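Groldale League Player of the Season Award: Frequently Asked Questions

Category: Awards & Voting

Last updated: February

What is the award?

The Player of the Season award is given once per season to one registered player in the Groldale League. It covers league matches only. Cup ties and friendlies do not count.

Who is eligible?

Any player who has completed at least 600 minutes of league play by the closing date. Minutes are taken from the match reports filed by the referee. Stoppage time is not added.

A player who changes clubs within the league keeps the minutes earned at both. Minutes played in another league cannot be carried over.

Do suspensions affect eligibility?

A player sent off 2 or more times in the season is removed from the longlist. A red card that is overturned on appeal is ignored, provided the appeal is settled before the shortlist is published.

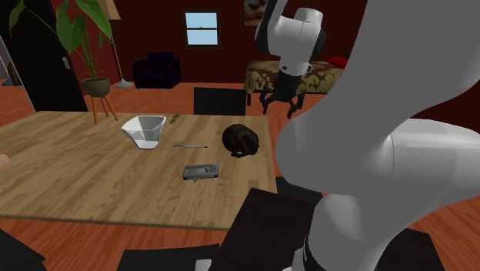
White bowl on a wooden table, with a robot arm alongside.

How is the shortlist drawn up?

Each club submits one ballot naming 3 players in order. Clubs may not name their own players. First place earns three points, second place two and third place one. The 3 players with the highest totals form the shortlist.

If players are tied for the last place on the shortlist, the one with more first-place votes goes through. If they are still tied, both are listed.

Who votes on the winner?

The final vote is split between club captains and registered supporters. Each group counts for half of the result. The supporter vote opens only if at least 200 supporters have registered – otherwise the captains' vote decides the award alone.

How do I register as a supporter?

Use the form on the Skeltel voting portal. You will need an email address and the name of the club you follow. One registration is allowed per person, and duplicate entries are deleted along with any votes cast under them.

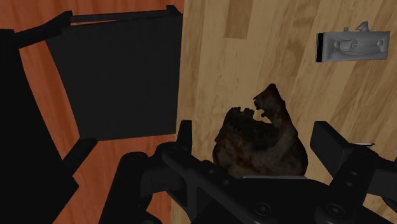

Dark brown, rough-textured object at a black gripper.

Can I change my vote?

Yes, until voting closes at 6 p.m. on the final day. The last vote submitted is the one that counts.

What does the winner receive?

The Naidu Trophy, held for one season and returned to the league office before the next shortlist is announced. The winner also receives a smaller replica to keep.

Is there a separate award for goalkeepers?

Yes. The Karnus Glove uses the same minutes requirement but is decided by clean sheets, with no vote. Goalkeepers may win both awards in the same season.

Are full voting figures published?

Point totals for the shortlisted players are posted with the result. Individual club ballots are not released.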